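Parish registers from Kerkau now open at Jundadstead Records Room
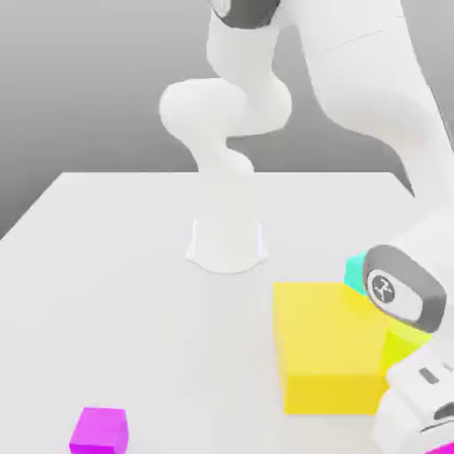

The Jundadstead Records Room has opened the Kerkau registers to the public, starting this Friday at 11. Births, marriages, burials, plus two account books from the old ferry landing. Most of it hasn't been out of boxes since the county annex closed.

Twenty volumes in all. Seven have been scanned so far and can be read on the two computers by the front desk. The rest are paper only and have to be asked for by volume number - the list is on the clipboard next to the sign-in sheet, and a copy is supposed to go up on the web page later this month.

A few things to know before you drive over. Pencils only. Bags go in the lockers. No scanning wands, but phones are fine if the flash is off. Volumes 2 and 11 have loose bindings and staff will turn the pages for you, so expect a wait if somebody is ahead of you.

The name index was typed up in Gretero years ago and it is not complete. Spellings jump around alot, especially in the early burials, where the same family can show up three different ways on one page. Try the first letter and work from there. If you find a wrong entry, fill out a yellow slip and drop it in the tray.

The Dinsa land plats are not part of this opening. Those are still being flattened and cleaned and there is no date for them yet. Please dont call about the plats.

Copies of single pages can be ordered at the desk and picked up the following week. Mail orders for out of town researchers take longer, almost 20 days right now, and need the volume and page number written on the form. Requests with just a family name will be sent back.

Reading room closes for lunch at noon and opens again at 1. Parking is behind the building - use the side door, the front steps are being repaired.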